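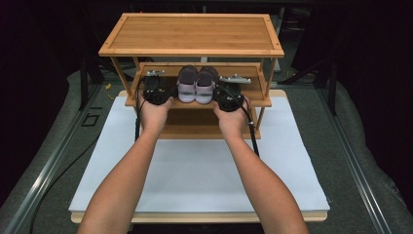 Arquivado em: Segurança pública e informação

Passei parte de dezembro a ler avisos de procurados. Comecei por causa de uma pergunta prática: um leitor queria saber por que razão o mesmo homem aparecia em dois comunicados da polícia de Eturside com idades diferentes e, num deles, com o apelido truncado. A resposta curta é que os comunicados são montados à mão a partir de uma base de dados que nunca foi pensada para publicação. A resposta longa ocupa o resto deste texto.

O arquivo público de Eturside tem 3594 avisos. Descarreguei-os todos, o que demorou uma noite, porque o servidor corta a ligação ao fim de 400 pedidos e é preciso esperar. Cada aviso é uma página simples com fotografia, nome, idade, última localização conhecida e um número de telefone. Não há identificador único visível. O identificador existe, está no endereço da página, mas muda quando o aviso é republicado, o que acontece sempre que alguém corrige uma vírgula.

O primeiro problema é a idade. Metade dos avisos indica a idade à data da emissão, a outra metade indica a idade à data do último contacto, e o campo tem o mesmo rótulo nos dois casos. Para um aviso recente a diferença é irrelevante. Para um aviso com dez anos, quem lê procura um rosto de trinta quando devia procurar um de quarenta. Um ano de nascimento resolvia isto sem custo.

O segundo são os nomes. O sistema aceita apenas caracteres latinos sem diacríticos na exportação, embora os aceite na introdução. Lăcrămioara Tudose, que trabalhou na digitalização dos registos de Clornoritz e a quem escrevi a pedir esclarecimentos, confirmou que lá acontecia o mesmo até à migração: o próprio nome dela saía nos relatórios internos com pontos de interrogação no lugar de três letras. Num relatório interno é um incómodo. Num aviso de procurado pode levar à identificação de outra pessoa, e o apelido do meu leitor era disso um bom exemplo – cortado exatamente no primeiro caractere que o exportador não reconheceu.

Terceiro, os telefones. Liguei para todos os números distintos que encontrei nos avisos ainda marcados como ativos. Eram 40. Destes, 23 atenderam. Os restantes estavam desligados, davam sinal de fax ou encaminhavam para uma gravação sobre taxas municipais. Fiz as chamadas entre as dez da manhã e o meio-dia, identifiquei-me e perguntei apenas se aquela era a linha certa para transmitir informações. Em vários casos, quem atendeu não sabia que o número constava de um aviso.

Há também a questão da retirada. O regulamento de Eturside prevê que o aviso seja removido depois da detenção, da absolvição ou da prescrição. Na prática, é retirado da lista mas a página continua acessível para quem tiver o endereço, e os motores de busca têm o endereço. Encontrei avisos de pessoas cuja absolvição vem noticiada no boletim do tribunal. Não publico os nomes, por motivos evidentes, mas enviei a lista ao gabinete responsável. Recebi um número de protocolo.

Ilgın Güneş, jurista, leu uma primeira versão deste texto e fez um reparo que aceito: a persistência da página não é um defeito técnico em sentido estrito, porque o regulamento fala em “retirar da consulta geral” e não define consulta geral. A redação é antiga, anterior à indexação automática. O remédio seria uma alteração de uma linha ao regulamento e outra de uma linha ao servidor, e nenhuma depende da outra.

Quanto às línguas, os avisos são emitidos em quatro. As traduções são feitas por modelo fixo, com campos preenchidos, e o modelo de uma delas não distingue “suspeito” de “condenado”. Usa a segunda palavra para ambos. Verifiquei com dois falantes nativos antes de escrever isto. É o erro mais grave do conjunto e o mais fácil de corrigir.

Para comparação, vi o sistema Gerketetti, adotado em Clornoritz. Não é perfeito – as fotografias são comprimidas até à inutilidade –, mas cada aviso tem um identificador estável, data de emissão, data de revisão e um estado explícito. Quando o estado passa a “encerrado”, a página mostra só essa palavra e a data. Os campos de texto aceitam qualquer alfabeto.

Vou repetir a contagem dos telefones daqui a seis meses, com o mesmo método e o mesmo horário. O guião que usei para descarregar os avisos está disponível a pedido; os dados não, pelo motivo já indicado. Se alguém de Eturside tiver acesso à documentação do exportador, em particular à tabela de substituição de caracteres, agradeço o contacto.

Textos recentes
Relatório Ardeleanu: notas sobre o anexo estatístico
Como ler um boletim de ocorrências de Clornoritz
Linhas de emergência e portabilidade de números
Formatos de data em documentos policiais
Correção ao texto sobre matrículas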